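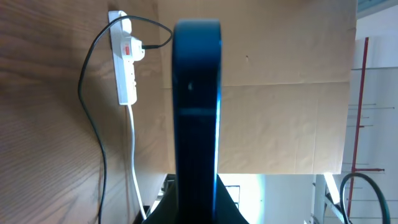

Looking down past the finger at the power strip. Red switch on the plug, black cable doing its usual loop.

October 22, 2019

Quick one tonight, dinner is late already.

So the Ostard gripper has been dropping out again. Not every time. It would run fine for 60 cycles and then the controller throws a comms fault and the arm just parks itself. I blamed the firmware, then I blamed the Vodix controller, then I spent 2 evenings reading forum posts about grounding. Should have started with the cables. Always start with the cables!!

What I did, in order, mostly for me when this happens again in May or whenever:

Power off at the wall, then at the controller. Wait for the fans to stop.

Pulled every connector on the gripper side and looked at the pins. One was pushed back a hair. Small pick, gentle pressure, clicked back in. Probably the whole problem right there but I kept going.

Checked the finger screws. Two were loose, I could turn them by hand. Blue threadlocker this time, tiny drop. Too much and you will hate yourself at the next finger change.

Rubber pads wiped down with alcohol. They were gross.

Then rehomed the gripper, closed it on the 9 mm gauge block, and reset the offset. It was reading 8 before, so no wonder it was squeezing everything so hard.

Cables still need work. That black one loops up way too close to the finger for my taste, nearly touching when the arm sits in that spot. I want it clipped flat to the wood panel next to the power strip, with a bit of slack at the top. Have a bag of Jatoi clips somewhere, the stick on kind. Might end up using screws, the sticky ones let go on me in the summer.

Also moved the wait position in the Marker job file so the wrist stays further from the panel. Saved it under a new name and kept teh old one, learned that lesson already.

Ran it some 60 cycles after all that and no fault. Will leave it going longer tomorow and see. If it drops again I'm swapping the whole wrist cable, spare is in the drawer under the bench.

Ok. Food.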